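Stuvau cordless stick vac, seven months in

I bought the Stuvau in November after my old upright finally started smelling like a burnt hair dryer. Paid $229 for it, on sale from 300, and I told myself I'd wait a while before saying anything about it online because everybody loves a new vacuum for two weeks. So, 3/6/19, here goes!

First thing, it's light. I can carry it upstairs with one hand and a laundry pile on the other arm (don't tell my husband, he thinks I'm going to break my neck). The soft roller head is the one you want for wood floors. Ours are dark and shiny and they show every crumb and sock fuzz, and the old upright used to just fling cereal at the baseboards. This one picks it up on the first pass, mostly. Cheerios still get pushed along in front unless you lift the head a little and drop it down on them.

The battery is my main gripe. On low I get through the downstairs fine. On high it quits somewhere in the dining room, and then you wait hours for the charge. There's a second battery you can buy, and I keep putting it in my cart and taking it out again.

The dust cup is small and the latch is stiff. I've dumped it on my own feet twice. The filter rinses out easily but give it a full day to dry, the little booklet says so and they mean it. Oh, and the wall dock needs real screws, the sticky pads that come with it let go overnight and scared the dog half to death.

Would I buy it again? For hard floors, yes. For my sister's house with the shaggy carpet, no way, she borrowed it for a weekend and gave it right back. 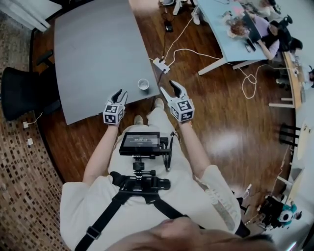

Delia Voicu: Mine did the same thing on high until I cleaned the hair out of the roller ends. Pull the cap off with a coin and look in there. I get the whole first floor done now.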